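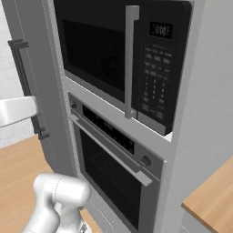 The simulated arm at the tall cabinet door, beside the microwave and oven.

When a robot gets a door wrong, it can get it wrong in the most wonderful ways. I spent a day in April with the team at Hutavstead, where a program called Cimell is learning its way round a kitchen that exists only on a computer, and I came home with a notebook full of failures.

The one they all wanted to talk about is the stall. Cimell reaches for a handle, gets close, and carries on pushing as if the door were further away than it is. In the simulator that costs you a reset. On a real arm, in a real kitchen, it could mean a bent hinge or a trapped hand, so the team treats every stall as a safety fault and logs it as one.

Out of 100 runs at the kitchen doors, 12 ended this way. Eight of those shared a cause, and finding it took two weeks!

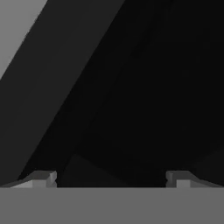 Gripper view: fingers open, and very little else to go on.

The trouble was darkness. Close up to something big, the gripper camera can lose nearly everything into black, and Cimell was reading all that black as empty space. It thought it had room to move. You can almost feel sorry for it.
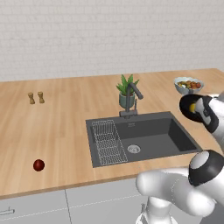

Words: Waraporn Yensuk | 3/8/21

The fix is lovely and simple. Cimell now checks the wider view of the room before it trusts the close one, and if the two disagree, the arm stops and backs off. I watched it do this again and again (I could have stayed all night). It's slower, and a few doors never got opened at all, but the pushing had gone.

Next comes Kan, the team's physical arm, which will start at quarter speed with a person on the stop button.

Recent in Mekside
- Why warehouse robots hate shiny floors
- Stop buttons: where should they go?
- Letters: my mower and the pond

2 comments

hingepin: We had the same thing with a depth sensor and black bin lids. Took us months.

Odile R: Would a little lamp on the gripper not help?

Contact us | © Mekside | Back to top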